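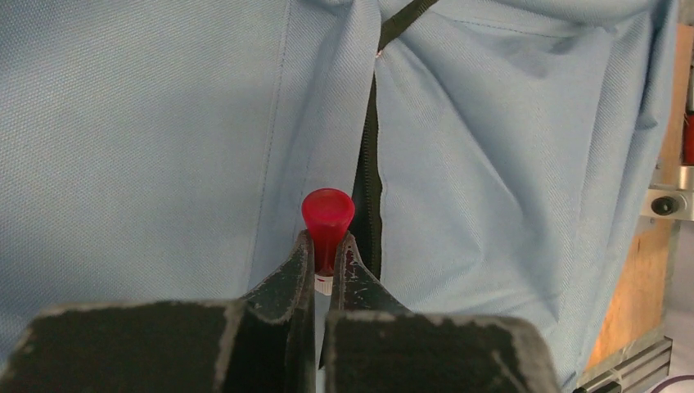 Screw-Cap Sample Tubes, Red Cap
Urquhart Laboratory Supply, Item 1082

The Urquhart sample tube is a small upright tube for the storage and transfer of liquid samples. The red cap is tapered, with a flat, round top. The tube body is translucent white.

Ordering

Tubes are supplied in bags of 200. Each carton holds 4 bags. Caps are packed separately and may be ordered alone under item 2647. Part bags are not sold.

Use and storage

Tighten caps by hand only. Labels should be placed on the body of the tube, clear of the cap. Unopened bags are to be kept in a dry cupboard, away from direct sunlight. Tubes are intended for single use and should not be washed and refilled.

Compatible items

Nurer upright racks
Sollier storage boxes, standard depth

The shallow Sollier box does not close over a capped tube and is not recommended for this item.

Availability

Orders are filled from the Tiltodside warehouse. Institutions with a standing account may collect from the service counter on presentation of an order number. Returns are accepted for sealed bags only.

Page last revised Thursday, February 17, 2022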